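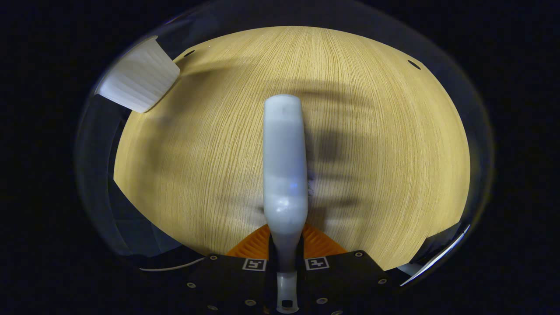
Flarkis are a funk and soul group from Hovley, formed by the bassist Bogdan Matei and the keyboard player Vasilică Filip. Their first EP, Mocanu, has five tracks and was recorded at Filip's home studio in Flavovdale. A seven-inch single of the title track followed in February. The group plays mostly instrumental music, with guest singers on two songs.

By Vasile R., updated February

Filed under: Funk groups | Musical duos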